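January, just after lunch

Shahla's new sorting plan came round again today, this time with a heading and a signature at the bottom. Bars in one bin, everything else in the other, and no bin to leave the table until somebody has checked it against the sheet. I've lived through two of these plans already and both were forgotten before the ink faded. The stock list says 2,637 pieces. I don't believe it. I'd like to meet whoever counted them.

What bothers me is the bars. Long and short go in together, any old way, and we're told it saves time. Whose time? Somebody still has to pick the short ones out later.

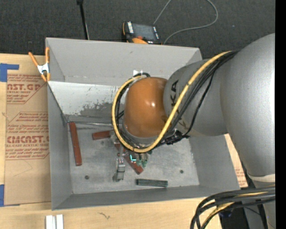
Give it until the end of the month before you complain, was Kamran's view, and a mixed bin never hurt anyone, and at Namska they had mixed everything for years and got by. I said getting by was a low bar. He went back to his tea.

I did try it the new way for most of the afternoon — fair is fair. Roughly 13 bins' worth of grumbling, and I can't say I was any quicker. The gray bins scuff badly and the sheet has no column for length, so I wrote the lengths in the margin. Fatemeh wants a copy of that. Shahla may not.

Must ask for a new pencil tomorrow.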